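# Letter blocks: how do you organize a mixed set for spelling short words?

**Ryan Catterall**

I've been putting together a spelling activity with toy letter blocks. One word goes on a small whiteboard at the back, the blocks go on the surface in front of it, and the job is to find the right letters and line them up in order. I have a list of 70 words, nearly all of them 4 letters long, mostly fruit, animals and things from the kitchen.

The blocks came from two places. One lot was a Jaltley set, and the rest were in a bag from a yard sale with no name on them. The letters are printed on the faces, and the colors don't follow any pattern I can work out.

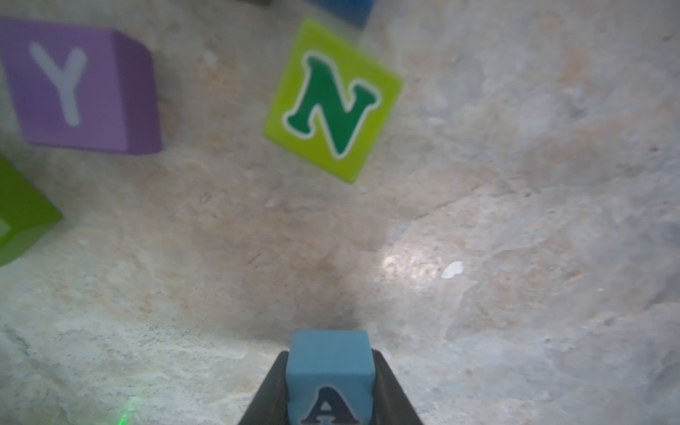 *The light blue A. Note the bright patch on the surface to the right.*

The letter I care about is often on the side of a block and not on top. With the A you can read it fine from the front, but the top is plain blue. So a block sitting the wrong way around looks like a plain one, and people pass over it and say the letter is missing. Glare doesn't help either. The surface has a slight shine and there's nearly always a light spot somewhere on it.

The board is the other thing. I go over the strokes twice with the marker so they're thick enough to see from the front.

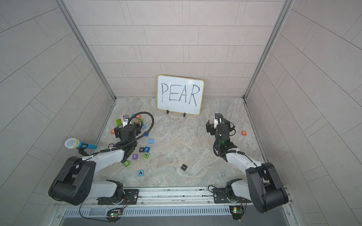 *PEAR on the board, blocks over to the left.*

My questions:

- Should I take the plain blocks and the numbers out, or leave them in so there is something to sort through?
- How many spare vowels do I need? I keep running into words with a double E or double O.
- Is there a decent way to cut down the shine without replacing the whole surface?

---

**Nigel Bramwell**

I ran something like this at an after-school club for a few years. Going through your points:

Take the numbers out first. A 0 and an O are close enough that people will use one for the other, and then you have to decide whether it counts. Same with a 1 and an I on some sets. The plain blocks can stay. They slow things down a little, but they don't cause wrong answers.

For vowels, write out your whole list and find the most times any one letter appears in a single word. That is the number you need of that letter. You don't need to add up all the words, since the blocks go back after each one. For a list like yours I would expect two each of E and O to cover it, and two of L and S as well.

For the shine, move the light before you buy anything. A lamp off to one side, pointed at the wall, gives a much softer light than one overhead. If you can't move it, tape a sheet of tracing paper over it, as long as it's an LED that stays cool.

I'd also use lower case on the board some days. Matching a capital to a capital is mostly shape matching. It's a harder job when the board says "pear" and the block says P.

---

**Flaner**

just put a felt mat down. no glare and they dont slide around

---

**Negi**

Agree about the numbers. I don't agree about leaving the plain ones in — I'd start with only the letters for the word plus 6 others, then add more once that goes smoothly.

For blocks with a letter on one side only, you can put a small sticker of the same letter on the top face. It took me about an hour to do a full bag. Don't use paper stickers, they peel.

---

**Ryan Catterall**

Thanks, all useful. I went through the list the way Nigel said and two of each vowel covers everything except one word, so I've dropped that word.

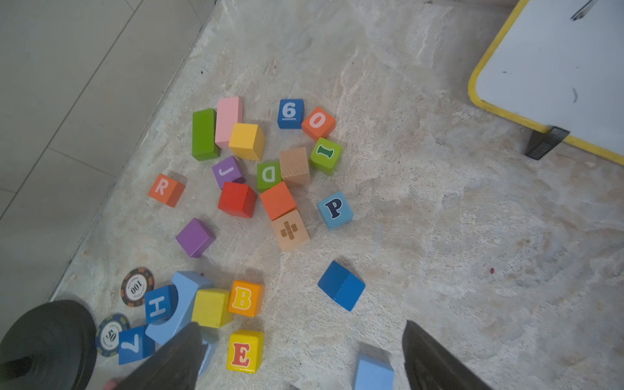 I'm going to pull the 0 and the 6 and keep them in a separate tub with the arch and the long blocks. Plain cubes stay for now. If it's too slow I'll try it Negi's way and start small.

Felt is a maybe. I tried a towel once and the blocks wouldn't stand level on it, but felt is thinner. Does anyone know if the stiff kind from a craft store lies flat, or does it need to be glued down?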